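The Long Lift

I'd been at the Rondbridge yard for almost two years before anybody let me near a lift with two cranes on it. I wasn't mad about it. I ran the little jib in Bay 7, I moved pallets of flanges from one side to the other, and I ate my lunch at ten-thirty like a farmer. It was a nice life.

Then Bhavana Annamalai came down the stairs with her hard hat on backward and told me Sivaprasad had thrown his back out lifting a bag of dog food.

"Dog food," I said.

"The big bag," she said. "You're on the north crane tomorrow. I'll take the south."

Tomorrow was 13th July, and tomorrow was the Dumis girder. Everyone in the yard had been talking about the Dumis girder since spring. It was 44 tons and so long that you had to turn your head to see both ends of it, and it had to go up off the stands, over the paint racks and down onto a trailer that a company called Wirport was sending from the coast. One crane couldn't do it. You needed a hook on each end, and the hooks had to go up together like two people carrying a couch who still like each other.

I went up to the break room and stood there for a while. 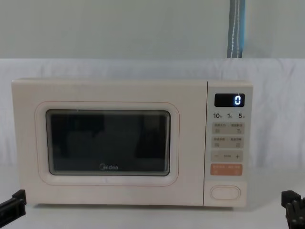
My stomach was doing something I didn't care for. I'd brought leftover rice and I didn't want it, so I called Sivaprasad Shenoy at home instead. He was lying on his floor. I could hear the dog.

"Don't watch your own hook," he told me.

"What do I watch?"

"The girder. Your hook is going to do what you tell it. And go slower than you think is slow. When you're embarrassed by how slow it is, that's the speed."

I asked him if he'd ever messed one up. He didn't say anything for a bit, and then he said the dog needed to go out, which I thought was pretty rich coming from a man who couldn't stand up.

I slept maybe four hours. I dreamed about couches.

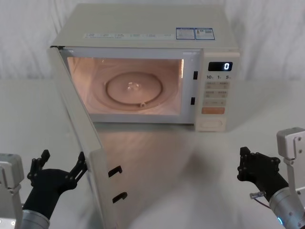 The Morning

The Wirport driver was early and already grumpy. He'd been told we'd be done in 20 minutes, and I'd love to know who told him that. Bhavana walked him over to the coffee and came back without him, which is one of her gifts.

We rigged it. We checked the rigging. Bhavana checked my half and I checked hers, and she made me say the hand signals out loud even though we both had radios. Then she went to her end and I went to mine, and all of a sudden she looked about an inch tall down there.

"North ready?" said the radio.

"North's ready," I said. My voice came out like I was twelve.

"Take up slack. Nice and easy."

I took up slack. The slings went tight and made that creak they make, and the girder thought it over. Then there was daylight under it – just a hair, all the way along – and I forgot to breathe.

"Hold," said Bhavana. "You're high."

I wanted to argue! I'd been staring so hard at my hook that I could have drawn it from memory. I looked at the girder like Sivaprasad said, and sure enough, my end was up. Not by much. Enough that the whole thing wanted to slide downhill toward her, though, and she was standing there as calm as a mailbox, waiting for me.

I came down a touch.

"There she is," said Bhavana. "Again."

So we went again, and I was embarrassed by how slow it was. The guys from paint came out to watch and got bored and went back in. The driver finished his coffee and got another one. We went up and over the racks with the two of us talking the whole way, "good, good, hold, good," and when the girder finally settled on the trailer, the springs sighed and so did I.

Bhavana walked the full length of it with her hand on the steel. When she got to me she looked at her watch.

"Lunch," she said.

I looked too. Ten-thirty on the nose, and I was so hungry my knees hurt.

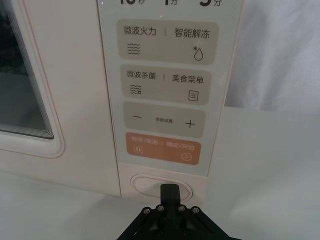
The break room microwave

I called Sivaprasad with my mouth full. He wanted to know if I'd been high or low on the first pull.

"High," I said.

"Everybody's high," he said, and then he yelled at Joseph to get off the couch. Joseph is the dog.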